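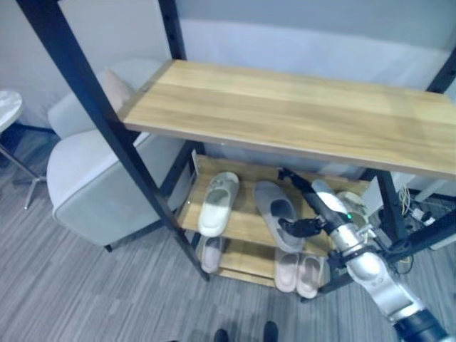

Filed under: Buying and budgets

Diane Dhillon signed off her first robot arm last August and would do the paperwork in a different order if she had the chance again. She looks after equipment spending at Trultow, which handles returned footwear and small household goods for shops, and she is now working on the budget for a second arm.

"The arm was the easy line," she says. "You get a quote, you compare it with two others, you pick one. What I hadn't put down was everything that sits next to it."

Her first plan had a single figure for the arm and a smaller one for fitting. It had nothing for spare fingers, a new floor socket or the hours her own staff would spend moving stock about while the thing was being set up. The socket cost 425 pounds. The spare fingers came to 1,976 pounds, and that order went through as an urgent request, which meant three signatures and a week's wait.

"It's not a huge sum," Dhillon says. "But when you ask for money three times in a month, people stop reading the reasons."

Griet Declercq runs the trials. She was asked to write the list of jobs the arm should do before anyone spoke to a supplier, and she admits her first version was too long. It had boxed shoes, loose shoes, bags, belts and folded scarves on it. Dhillon sent it back and asked for one job.

They settled on slippers. Declercq says they are light and soft, and they come back without a box more often than other shoes do. "A slipper gives when you squeeze it. If the fingers are set for a hard shoe you crush the side, and if they're too gentle you drop it. I wanted to know that before we paid, so I asked each supplier to do it in front of me with our stock."

Two of them agreed. The third offered a video, and was taken off the list.

The shelving took up more of the talks than either of them had planned. Gaétan Vachon, who does the fitting work for Dranier, asked for the gap between shelves before he asked about anything else. Reaching over an open table is one thing, he says, and reaching in under a shelf is another, as the wrist needs space to turn. "People measure the slipper. They should measure the hand, and then the arm behind it."

Trultow now keeps a line for shelving in every plan. For the second arm it stands at 2,000 pounds, and Dhillon expects to spend most of it.

She has also changed how she counts running costs. The first year's support was included in the price, so it didn't appear anywhere, and the second year's bill came up as a surprise in a planning meeting. The new sheet covers three years and has a row for training, with 1,000 pounds against it for each year.

Would she lease instead? She looked into it and got as far as a draft contract. The monthly figure was fair, she says, but the fingers were left out of it, and so was any change of job. "We'd have been tied to slippers until the end of the term. I like slippers, but no."

Declercq would rather wait until the autumn for the second arm. She wants another season of records on the first one, including which items had to be picked up by hand afterwards. Dhillon wants the order in sooner, while the quote still holds. They haven't agreed yet, and the draft has both dates in it.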